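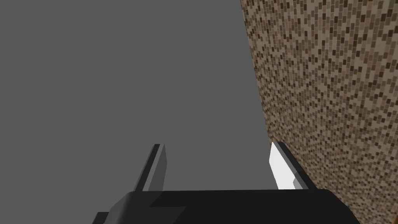
Sim view from the wrist, gripper open, speckled panel close on the right.

Budget notes for the picking cell, as a few people asked. We are still in simulation and have bought no arm yet.

Gripper first. Padik quotes 825 euros for the two-finger unit, plus 57 for the mounting plate. Spare fingertips are extra and I have put in 2 sets.

Silodar is cheaper on paper. Their price leaves out the cable and the controller licence. Add both and the gap is more than 50 euros the other way.

Clearance matters more than price. With a panel this close to the right finger, a wider gripper body costs us reach at the side wall. Femi Shehu is rerunning the approach angles with both bodies.

Lead time: Padik say June. Silodar won't commit. Elli Lehtinen wants the order placed before the arm is chosen. I don't, as the flange pattern is still open.

Not yet costed: guarding, wrist camera, electrician. Figures for those once Ogbonna send their quote.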